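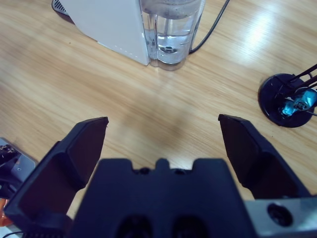 I run a small data shop called Oltutix, and I'm looking for people to come sit at a table with me and make drinks by remote control. You hold the controls, a robot arm does the reaching, and everything you do gets saved as an example for a learning system to study later. The wrist camera sees pretty much what you'd see if your hand had only two big black fingers, so you'll be judging how far you are from a white machine with a clear water tank by looking at wood grain and the gripper's own shadow. That shadow is your friend, by the way. People get good at reading it faster than they expect!

The official job title is Demonstration Operator (I voted for something snappier and lost to Ross Kerr, who handles our paperwork). We're taking on a handful of people for the project we call Raudsepp, which is all kitchen counter stuff: cups, glasses, trays, lids, buttons, the odd sponge. The goal for this round is 700 good episodes. An episode is one try at one task, start to finish, and most of them are short. Some days you'll fly through them and some days one stubborn glass will eat your whole morning.

You don't need a degree or any robot background. My best operator so far, Kalkidan Habte, came to us from a bakery and had never touched anything like this. What I care about is that you're patient, you have steady hands, and you'll tell me when an episode was bad. Please tell me! I'd much rather throw one out than have the model learn from a grab that you know was sloppy. You should be okay sitting for a couple of hours with breaks, and okay doing the same thing over and over with small changes (glass a little to the left, tray moved, lights different, that sort of thing). Lefties are very welcome, we have controls for both hands.
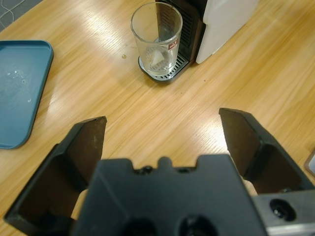
Wrist view during a Raudsepp glass task: fingers open, glass on the drip tray.

A normal shift goes like this. You get in, grab a coffee (a real one, from the other machine), and read the task card for the session. It might say "pick up the glass and set it on the tray" or "put the glass back under the spout." You run it, mark it good or bad, type a plain sentence saying what you did, and reset the table for the next one. The resetting is a bigger part of the job than people imagine, and I'd like you to be a bit of a scatterbrain about it. If every glass lands in the same spot every time, we end up with a system that only knows that one spot. Drips on the table are fine between episodes. Wipe them up before they get near a cable, please.

Gemma Parisi goes through the recordings afterward and writes notes back to the operators. Her notes are short and fair, and you'll want to read them. She's the one who caught that half of us were closing the fingers way too early, me included.

Now the practical bits.

Where: the Hinditport building in Dillon, second floor, buzzer marked Oltutix. Free parking behind.

When: shifts start at 9 a.m. or 1 p.m., your pick, and we run through the end of December. Tell me up front if you can only do afternoons and I'll work around it.

Hours: up to 24 a week. Fewer is okay as long as you can do at least 2 shifts.

Pay: hourly, training included, plus a $100 bonus when you finish your first full month. I'll give you the hourly rate in my first email back to you, so you can decide before you spend any time on this.

Training: your first two shifts are with Yavuz Yaman, who built the control setup and is very hard to annoy. You'll bump into things. He expects it, and the arm stops itself if you push too hard.

One note on privacy. The cameras are aimed at the table, though your hands or sleeves can end up in a recording when you reset things. We don't record sound. You'll sign a release for that on your first day, and I'll send you a copy ahead of time if you'd like to read it at home.

To apply, send a few lines to Gerardo Cocco (that's me) through the contact form on this site. Skip the cover letter. Tell me which shifts work, whether you've ever done anything fiddly with your hands (sewing, model trains, cake decorating, fixing bikes, whatever), and when you could start. I answer everybody, usually the same evening, and if it sounds like a fit I'll have you over to try the controls for half an hour. The tryout is paid too.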